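Rainbow cutlery

Rainbow cutlery (also called iridescent, oil-slick or petrol cutlery, depending on who's selling it) is tableware with a thin coloured coating that shifts between purple, teal, gold and orange as the light moves across it. I've been keeping the tableware pages on Fultura for a while now, and this is the one I get the most messages about, so I've given it a proper rewrite!

Most of it is ordinary stainless steel underneath. The colour comes from a very thin layer put on in a vacuum chamber, and small changes in that layer give you a different shade. That's why two spoons from one box can come out as cousins and not twins – I rather like that, but it drives some people up the wall.
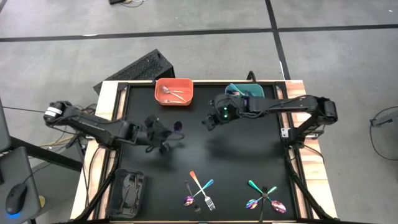

Jillari Hrubý
Tableware editor, Fultura

Sorting it is where the fun starts. With a plain set you go by shape: forks here, knives there, spoons at the end. With rainbow pieces your eye goes straight for the colour and you end up with a purple pile and a teal pile, and then you've got to start again. I tip mine out on something dark, pull the plain silver pieces into a tub of their own (an orange one is lovely and easy to spot) and only then fill the tray. A moulded tray with separate compartments is best, as the pieces don't knock together so much.

My own set is a 12-piece one from the market at Villimbridge, bought one November, and I've added bits to it ever since. Some handles are smooth and glossy all the way down. Others have raised scrollwork, which catches the light beautifully and also catches custard, so keep a soft brush by the sink. 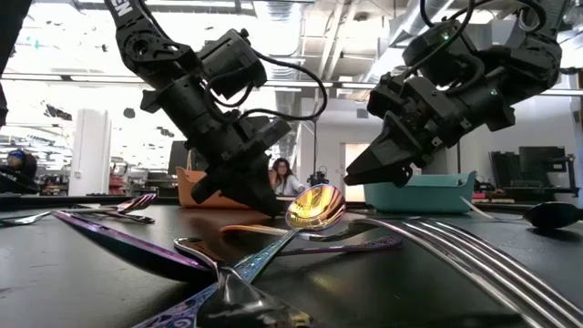

Can rainbow cutlery go in the dishwasher?
It depends on the maker, so check the box first. Mine gets washed by hand in warm soapy water and dried straight away with a tea towel, and I never use scouring pads or anything gritty on it.

Mixing it with silver is a matter of taste. I put out four rainbow spoons with plain forks and knives when people come round for pudding, and it looks cheerful without taking over the table.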